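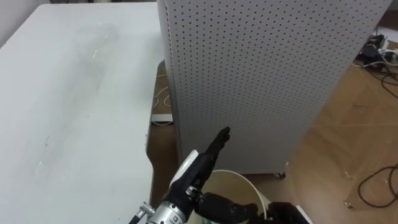

The white table and the perforated cabinet in the upstairs room at Hokmont

I have been meaning to get out to the Hokmont open day for years, and every January something comes up (a cold, a wedding, the year the car wouldn't start), so when my friend Theda Kuhlmann called to say she had a spare seat and was leaving at eight in the morning, I said yes before she had finished the sentence. For those who don't know it, Hokmont makes furniture for workrooms: tables, cabinets, shelving, the sort of thing you lean on every day and never think about until it wobbles. I think about it quite a lot, as regular readers will know, and I have now had a whole day of doing so in good company!

The drive took longer than it should have, thanks to a detour we took on purpose to buy rolls, and the parking field was already filling up when we pulled in. They gave us each a paper map and a sticker with our first name on it. Mine fell off in the first hall and I found it that evening on the sole of my shoe.

We started downstairs with the sheet metal, which is the loud part. Deok-su Baek, who has run the punching line since before they moved to this building, took our group around and was very patient with all of us leaning in to see. A flat sheet goes in at one end and comes out covered in neat rows of holes, and I could have stood there until lunch. He told us the line turns out 700 cabinets in a good month, and that the part people underestimate is the folding afterward. If the fold lands too close to a row of holes, the panel wants to bend along the holes, and then you have a corner that is never going to sit right. He let us handle two offcuts, one folded well and one folded badly, and once you have felt the difference you start running your thumb down the corner of every cabinet you meet. I did it to the filing cabinet at my dentist's last week.

I asked why they bother with perforated panels at all, given that a plain sheet must be so much simpler. He said air, for one thing, and hooks, for another, and that customers who work with anything warm or damp like to have a cabinet that breathes. Theda asked how you dust it. There was a bit of a silence, and then Patricio Benítez from the finishing shop, who had been standing at the back with a coffee, said you use the brush on the vacuum cleaner and you don't leave it for a year. Noted.

Lunch was soup in the yard under a tarpaulin, lentil or potato, and the potato was the one to have. There was a stall from Mirzaei next to the soup with drawer runners and hinges laid out on a cloth, and I came away with a pair of hinges I have no door for. Gameslow had brought a stack of their puzzle boxes for the children, and I noticed that most of the people bent over them were at least my age.

After lunch we went up to the rooms where the furniture is in use, and for me this was the best of the day. A showroom is all very well, but a table in a showroom has never had to put up with anybody. The one I liked most is in the photo at the top: a great big white one, with a matte top and a dead straight edge, set close beside a tall light gray cabinet in the same perforated metal we had seen downstairs. The top has faint smudges on it, and a few scuffs and specks, and I was so pleased to see them. If you are thinking of buying a white work table (I have been thinking of it since the spring), you want to know what one looks like after people have been at it, and the answer is that it looks perfectly fine. It looks like a table. A glossy one would have shown every mark twice over, and I speak from the experience of my own kitchen.

The cabinet took up a good part of my afternoon too. Holes on the front, holes down the side, in a grid that made my eyes go a little funny if I looked too long, and a proper folded corner where two of the panels meet. I ran my thumb down it, of course. It stands only just clear of the floor, with a small caster tucked in low at the corner, and I would love something like it at home, where every heavy thing I own has to be emptied before it can be moved an inch.

The floor up there is a light brown wood grain, warmer than I expected beside so much white and gray, and it does the room a lot of good. Theda, who rewired half her own house, was more taken with what was on it. There is a power strip on the floor beyond the cabinet with its plugs and its white and dark cords, and a tangle of cables coming away from it, one black one lying in a nice big curl on the boards, and a thin white one looping down under the table. She has strong views on cables and we heard several of them on the stairs. I will only say that my own study looks just the same, and that a little scrap of paper on the floor makes me feel at home. Still, she has a point about table design: for all the care that goes into the tops, hardly any maker gives you a decent place to put the wires, and on the comment card I asked for a tray along the back edge. Edeltraud Steinbach, who was collecting the cards, read mine while I stood there and said she gets the same request every year. I told her to expect it next year as well.

Prices, for those who always write in to ask: the small perforated cabinet was on the open day list at 37 percent off if you took one with a scratch, and they had all gone by the time we got to the desk. The large white table is made to order. I have a quotation in my bag and I am not going to tell my husband the number until the weekend.

The last talk was by Hartmut Stöcker, on the old Mokum benches that the firm's founders learned on, and he had brought one along, black with age and as heavy as a cow. They had 2,000 people through the gates over the open day, he said, and it did feel like it on the stairs, though never in the rooms themselves. He talked for longer than he was supposed to, and I missed the very end of it because Theda wanted to beat the traffic out of the field. We didn't beat it.

A few practical things if you are going next time. Wear flat shoes, for the metal stairs. Bring ear plugs if the punching line is your idea of fun, though they do hand them out. Go upstairs before lunch if you can, while everyone else is in the line for soup. And measure your doorway before you leave the house, all the way up to the frame. I had not, and I still don't know whether that cabinet would fit.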